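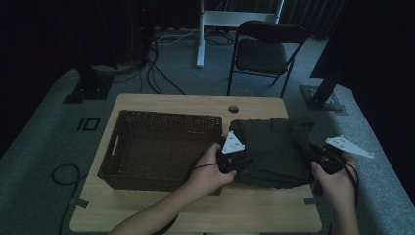
A dark green garment beside a woven basket.

Search this site
Enter keyword

By Yao-tsung Poon
May

Film incentives should pay for the small jobs

When a foreign production comes to a small country, the news coverage is about the stars. Who was seen at dinner, which street was closed, which hotel is full. The coverage of Fikre was like that. The series shot in Resovau this spring, and for most of the shoot the local paper ran a story on the lead actors every morning.

I have worked in and around production offices for a long time, and I think we are looking at the wrong people. The case for giving a production a cash rebate rests on what it leaves behind when the trucks go. The lead actors leave nothing behind. The costume assistants, the grips, the drivers and the location staff might, if they live here and if they get hired again.

Natico, the company that serviced Fikre, says it hired 78 local people. That is a good number for a town this size. But I went through the crew list, and only 4 of them were heads of department or the deputy to one. The rest were day hires, and many were on contracts of two weeks or less. A seamstress who spends two weeks on hems and then goes back to her shop has been paid, and that matters to her. She has not been given a start in the business.

The rebate rules do not ask about this. They ask for receipts. A night in a hotel counts the same as a night's wages for a trainee, and a rented generator counts the same as either one. So producers do what the rules reward and rent a lot of generators.

I would change two things. First, I would pay a higher rate on local wages than on rentals and rooms. Second, I would require a set number of paid trainees in each department, including the ones that never get written about, such as wardrobe and accounts. A trainee should stay for the whole shoot. You can't learn how a costume department runs if you leave before the scenes are shot out of order and everything has to match.

The usual objection is that producers will go somewhere else. Some will. Plerneo, a smaller feature, came to look at our coast last year and picked another country with simpler paperwork. I don't think we lost much. It planned to bring nearly all of its crew with it.

Fikre had 256 days of work on the books before cameras rolled, counting everyone in prep, and very little of it went to people who live here. Prep is where the steady jobs are. A rule that counted prep wages separately would show this in one line of the application, and the film office could start asking for that line now - it doesn't need a new law to do it.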